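Equipment Review Group — Minutes

April 7, 2020

Present: Euan Imrie (chair), Dougal Paterson (minutes, and regrets it), purchasing, workshop, and two from the night desk who had come for the heating item and stayed.
Apologies: none offered.

1. Minutes of the last meeting
Agreed, once "unusable" had been changed to "not yet used" in the paragraph on the label printer.

2. Predance hand-held gripper kit, from Vorneo
The group considered whether to take the kit after the trial period. Printed copies went round the table and came back with tea on them. 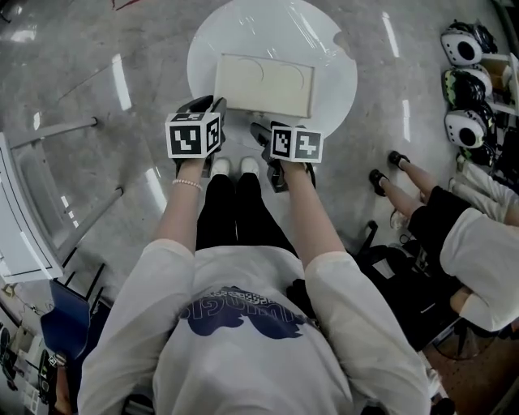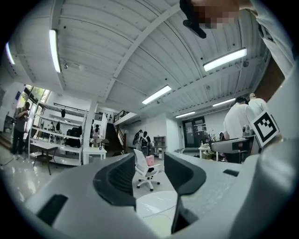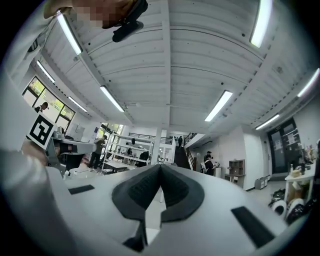

Predance grippers in use.

Euan summarised the offer for those who had not read the paper, a group which turned out to include Euan as far as page two. Vorneo supplies the grippers in pairs, with the marker cubes, a calibration sheet, the recording software and a year of support. The operator does the job by hand, the software works out where the grippers went, and the arm is later expected to take an interest. The quotation allows for 200 recorded runs a month. Past that, the price goes up in a manner purchasing called "athletic".

Workshop reported that the kit is easy to pick up and less easy to put down. New operators were making sensible recordings by the end of a morning. Wrists were the main complaint. Workshop would like a rest stand included and does not see why it should be listed as an accessory, at a price more usual for furniture.

Dougal asked what happens when a marker gets scuffed. The manual says to replace it. The manual does not say with what. Vorneo's reply to this question was a link to the manual.

There was a long discussion of finger pads. The supplier rates a set for 100 hours. Workshop thinks this fair for light trays and hopeful for anything with a corner on it. Spare pads come in packs of 5, and the grippers come in pairs, so one pad will always be left over — purchasing asked that this be minuted, and it has been.

The Cruickshank system was raised as an alternative. It is cheaper and has a better case. Against it, the software must be restarted whenever the operator changes, and the demonstration at Jeltholm was spent largely on restarting it. Euan felt we should not hold one bad afternoon against a supplier. Workshop felt we should.

On data: recordings are kept on our own machine unless the box marked "improve the service" is ticked. It comes ticked. Purchasing will ask for this to be put in the contract the other way round. The night desk asked how long recordings are kept and who can delete them. At present the answer is "until the disk is full" and "Dougal".

Agreed: to take the Predance kit for a further term, ending in August, on the condition that the rest stand is thrown in and the support line is answered by a person during our working hours. If Vorneo will not move on the stand, purchasing may give way on the stand. Purchasing asked that Vorneo not be shown these minutes.

Actions
Purchasing — contract wording, stand, price above the monthly limit.
Workshop — keep a log of pad wear, in hours, not in adjectives.
Dougal — write a deletion rule that does not consist of Dougal.
Euan — read page three onwards.

3. Label printer
Still not yet used. The supplier has sent a second power lead, identical to the first, which also fits nothing we own. Carried forward.

4. Heating
The night desk presented their case with some force. The thermostat is in the corridor, next to the kettle, and believes it to be summer. Facilities have been asked to move one or the other. Euan proposed moving the kettle, and the proposal was not seconded.

5. Any other business
Workshop asked for the good trolley back. No one present had it. The minutes record that the meeting then went rather quiet.

Next meeting: to be fixed once the Vorneo reply is in. Papers to Dougal beforehand, please, and as attachments.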